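La visita

A las cuatro menos cinco ya estábamos en el portal de Tiludix, con las mochilas entre los pies y la monitora pasando lista por segunda vez. Yo no iba en ningún grupo. Había visto el cartel de la jornada de puertas abiertas en la panadería y me había apuntado con mi nombre, Yeison Ríos, en una hoja donde casi todos los demás eran alumnos de un instituto.

Nos abrió una mujer con bata azul. Se llamaba Palomino de apellido y pidió que la llamáramos así, sin el señora. Repartió unas pegatinas. La mía decía 33.

– No se la quiten –dijo–. Con eso sabemos quién falta al bajar.

Subimos por la escalera. El ascensor lo tenían reservado para el material. En el segundo descansillo un chico preguntó si el robot hablaba y Palomino contestó que no, que para hablar ya estaba ella.

Mi padre trabajó treinta años arreglando persianas y ventanas. Yo lo acompañaba los veranos. Le sujetaba la escalera, le pasaba los tornillos, y cuando él se asomaba por fuera yo le agarraba el cinturón con las dos manos. Se cayó una sola vez, de un primer piso, un día que yo no había ido. Vivió, pero dejó el oficio. Por eso me había fijado en el cartel. Ponía: «Demostración de trabajos en ventana».

La sala era larga y olía a café recalentado. Pusieron las sillas en dos filas y a mí me tocó en la punta. El robot estaba delante de la ventana, de espaldas a nosotros. Lo llamaban Jeslow. A un lado, en una mesa, había un monitor, y en él se veía lo que Jeslow tenía delante.

– Miren la pantalla antes que al robot –dijo Palomino–. El robot ya lo verán luego de cerca.

La miramos. Al principio me costó entender que aquellos bultos grises de abajo eran sus brazos. Cuando uno mira hacia fuera no suele verse los hombros. Luego me acostumbré y empecé a mirar el alféizar, que tenía polvo, como todos los alféizares del mundo, y las piezas de metal que había encima. 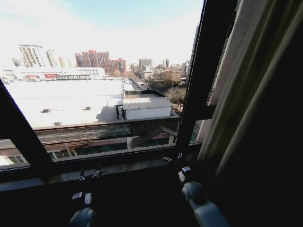

La prueba

Palomino explicó que la tarea consistía en coger una de las piezas pequeñas del alféizar y dejarla en una bandeja. Nada más. Un chico de la primera fila dijo que eso lo hacía su hermana, que tenía 2 años. Se rieron todos, y ella también.

– Tu hermana se la metería en la boca –dijo.

Después nos contó que llevaban 193 intentos apuntados en un cuaderno. Lo levantó para que lo viéramos. Era un cuaderno de espiral, con las tapas dobladas, y de cada intento habían escrito una línea a mano. El programa con el que movían los brazos se llamaba Lesoren y lo habían hecho allí mismo, entre cuatro personas. Dijo los nombres de las cuatro, pero los dijo deprisa y no me quedé con ninguno.

Le dio a una tecla. El brazo derecho se levantó despacio, con un zumbido que me recordó al de la nevera de casa de noche. Avanzó un poco, se paró y volvió a avanzar. En la sala se hizo silencio. Fuera, por la calle de los árboles sin hojas, debía de pasar gente, pero desde mi silla no la veía.

El brazo bajó sobre el alféizar y empujó la pieza. La pieza se corrió hacia el hueco de la hoja abierta.

– ¡Que se cae! –dijo alguien.

Yo me levanté. No lo pensé. Di tres pasos por el pasillo entre las sillas y la pared y cuando llegué al lado del robot me encontré con las dos manos extendidas a la altura de lo que sería su cintura, buscando un cinturón que no había.

Palomino ya había parado la máquina.

– Señor, vuelva a su sitio, por favor. No puede acercarse con el brazo en marcha.

– Perdone –dije.

– No pasa nada. Siéntese.

Me senté. El chico de la primera fila se volvió a mirarme y después se volvió otra vez hacia el monitor. Palomino colocó la pieza donde estaba antes, apuntó algo en el cuaderno y repitió la orden. Esta vez el brazo bajó más recto, cerró los dedos y subió con la pieza. Tardó casi 5 minutos en llevarla a la bandeja. Cuando la soltó sonó un golpecito y la monitora del instituto se puso a aplaudir, y los alumnos la siguieron.

Al terminar nos dejaron acercarnos de uno en uno. Los chicos preguntaron cuánto pesaba, cuánto costaba, si se podía jugar con él al pulso. Yo esperé a que se fueran hacia la escalera.

– ¿Y si algún día trabaja por fuera? –pregunté–. En una fachada.

– Para eso falta mucho.

– Pero si llega.

Palomino se quedó pensando. Estaba enrollando un cable entre la mano y el codo, como hacía mi padre con las cuerdas.

– Iría atado –dijo–. Con un arnés y un anclaje dentro.

– ¿Y alguien con él?

– Supongo que sí. Alguien mirando.

Le devolví la pegatina. Ella la pegó en una hoja, al lado de las otras, y me preguntó si quería dejar mi teléfono para la próxima jornada. Lo escribí despacio, que tengo mala letra. Luego bajé por la escalera, y en la calle llamé a mi padre para contarle que había una hoja de ventana que cerraba mal, a mi parecer por la bisagra de arriba, y él me preguntó de qué marca era.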